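Section 4. Loading and Placing the Vivis Drawer Box

Read this section before you put the drawer box on a table or fill it for the first time. Section 3 covers unpacking.

4.1 Choosing a table

1. Pick a table that stands level on all its legs. Push down on each corner of the top. If it rocks, use another one.
2. Check that the whole base of the box fits on the top with a margin on every side.
3. Leave at least 100 cm of clear floor on the drawer side.

Note: Woven and lattice tops are fine for the box itself. Small parts can drop through the openings, so fill the drawer before you carry the box over.

4.2 Filling the drawer

1. Pull the drawer out halfway. Hold the top of the box with your other hand.
2. Lay small items flat in a single layer. Nothing should stick up past the drawer sides.
3. Put heavier items toward the back.
4. Close the drawer slowly. If it catches, open it again and move whatever is on top.

Caution: Do not open the drawer all the way on a light table. The front gets heavy and the box can tip.

4.3 Setting the box in place

1. Lift from underneath with both hands, drawer closed.
2. Set it down with the drawer facing the side you will work from.
3. Open the drawer partway and check that you can reach the items inside. 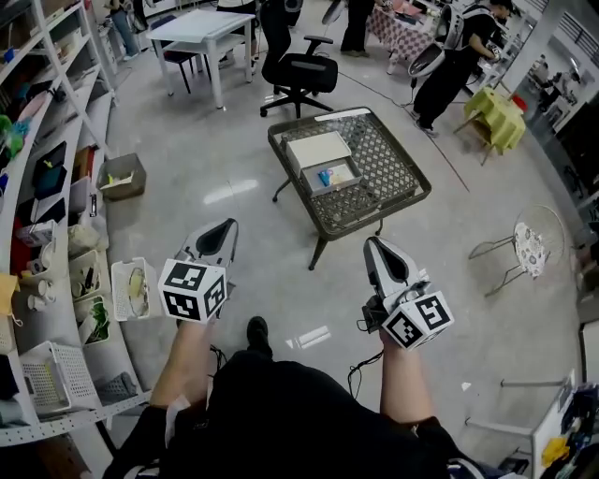 Diriron Room Setup Team

The white box is on the square coffee table with its drawer partly open, blue and yellow items inside. Watch for cables on the floor when you walk up to a table like this one.

4. Move rolling chairs back from the table before you carry anything past it.

Replacement drawers are ordered under part number 165. Send requests to Darren Gosling.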